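Movie night at home: what I've learned about the kitchen side of it

We do a movie night most Fridays from November through March, and by now I have opinions. Somebody else can tell you which films to watch (I fell asleep in the last two, so don't ask me). My department is the popcorn, the dip, the couch and the mess afterward, and I thought I'd write down what works in our house in Enddale.

Pop it on the stove

I gave up on microwave bags years ago and I don't miss them one bit. Take your heaviest pot with a lid, pour in enough oil to cover the bottom, and drop in 4 kernels. When those have popped, take the pot off the heat, add the rest in a single layer, count to thirty and put it back on. Everything goes off nearly at once after that and it's so loud and so satisfying! Tilt the lid a tiny bit toward the end so the steam gets out, otherwise you'll have chewy popcorn by the opening credits.

Salt is the other thing. Regular table salt bounces right off. I run ours through an old coffee grinder until it's like powder, and I keep a jar of it next to the stove. Butter goes on in two rounds, half the popcorn, half the butter, shake, then again. If your butter makes the popcorn shrivel, it has too much water in it, so let it simmer a few minutes first and pour it off the milky stuff at the bottom.

Pack the snacks ahead

I portion out everything that isn't popcorn in the afternoon: nuts, pretzels, cut-up apples with a squeeze of lemon, those sour candies my nephew eats by the fistful. Clear containers with lids are best by far, and I don't care what brand. You can see what's in them in the dark-ish light of the TV, they stack in the fridge, and people take one to their seat and stay there instead of climbing over everybody's knees during the good part. 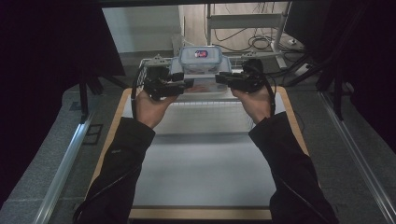 Tainá Prado wrote in to say that she tried the lidded containers with her kids and the lids popping open drove her up the wall during the quiet scenes, so now she loosens every one of them before pressing play. She also lines the bottoms with a paper towel for anything salty and says it keeps the pretzels crisp until the credits. I've started doing the paper towel too. Good tip, Tainá!

Crunchy stuff during a quiet movie is a whole subject, by the way. For anything with subtitles or a lot of whispering I serve soft things (cheese cubes, brownies, grapes) and save the tortilla chips for car chases.

Getting butter out of the couch

It will happen. Blot, don't rub, then cover the spot with cornstarch and go to bed. Vacuum in the morning. If there's still a shadow, put one drop of dish soap on a damp cloth and dab from the outside in. Try it on the back of a cushion first. Ours is a gray cotton blend and it has survived a great deal.

Wiping down the snack table

Pale tabletops show every greasy fingerprint, and a dry cloth only pushes the grease around. I use warm water with a little dish soap, then a second cloth with plain water, then a dry one. Go easy on the water along any wooden edging and dry it right away. Cola rings come up with a paste of baking soda and water, left on for a couple of minutes and wiped off gently.

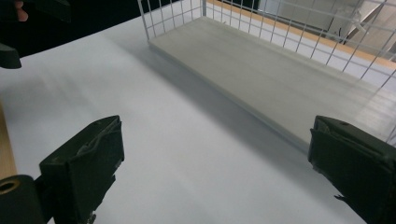
Leftover popcorn

If there is any! Let it cool all the way, then into a jar with a tight lid. It's fine for 2 days. To perk it up, spread it on a baking sheet and give it five minutes in a low oven. Buttered popcorn doesn't come back as nicely, so I hold back a plain bowl on purpose and my sister stirs it into melted chocolate on Saturday.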